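Search this site Search Go

The Second Life of the Kitchen Table

Divina Manalo's family ate at the same table for most of her childhood. It went from her grandmother's house to her mother's apartment and then, for six years, to a storage unit outside Lomeretti, where it held up boxes of winter coats. She got it back last September and paid more to have it moved than it would have brought at a yard sale.

"I use it every day now," she says. "I pay bills on it. I eat on it. The sewing machine has one end and I have the other."

Tables like hers are coming back into use in a lot of homes. For years the trend in small apartments was toward the counter and two stools. Builders liked it because it saved floor space, and renters took what they were given. In the Pliston district, where most of the buildings went up in the same ten-year stretch, the standard kitchen has a ledge deep enough for a plate and a glass. People who live there tend to eat on the couch.

Nafula Nyaga repairs and resells used furniture from a shop on Estrella Street. When she opened, she sold mostly dressers and desks. Tables sat in the back for months, and she turned down more of them than she took. She now keeps 20 on the floor at a time and has a list of people waiting for particular sizes.

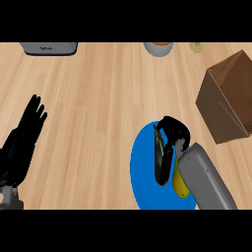 The size most people ask for is small but not tiny – a table that seats four with nobody's elbows in the butter. Nyaga tells customers to tape the outline on the floor at home and live with it for a few days before they buy. Chairs need room to slide back, and buyers often forget to measure for that. She has taken back several tables that fit the room fine until someone tried to sit down.

Prices vary with the wood and the condition. A plain pine table in her shop starts at $200. An older oak one with leaves that still line up can bring $700. She does not charge more for age alone. Plenty of old tables were badly made, she says, and have been wobbling for as long as they have been around.

The repairs are mostly simple. Loose legs are the most common problem, and the fix is usually to take the joint apart, clean out the old glue and start over. Water rings come next. Some lift with light sanding and a fresh coat of oil, and some go too deep. Nyaga leaves the deep ones alone unless a buyer objects. She will not cover a damaged top with paint, though customers ask for it often.

Manalo's table had a split near one end from its time in storage. She had it glued and clamped at the shop and was told to keep it away from the radiator. The line still shows. Her mother wanted it filled with something darker so it would look like part of the grain, and the two of them argued about it for a week before leaving it as it was.
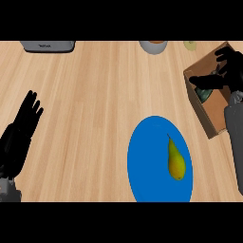
What to Look for Before You Buy

Push on the table from the side, at the corner, with the flat of your hand. Movement at the leg can usually be fixed. Movement in the top itself costs more. Look underneath with a flashlight for screws that do not match, a sign of an earlier repair. Pull out any leaves and put them back in.

Check the height as well. Most dining chairs are made for a table 29 or 30 inches tall, and older work tables may be higher. Legs can be trimmed, but all four have to be cut together, on a flat floor, and it is a job worth paying for.

Delivery is extra at most shops. Nyaga charges $70 inside the city and will carry a table up two flights. Past that, she asks the buyer to find a friend.

Comments (3)

ridgeline_pam
We bought a table from the Estrella Street shop two years ago. Legs still tight. Wish the article had said something about finishes, because we went with oil and have to redo it every spring.

T. Okum
29 inches is right for chairs but measure the apron too. My knees hit mine every night.

marlowe44
Does she take trade-ins? I have a Ridness drop-leaf with one bad hinge and no place to put it.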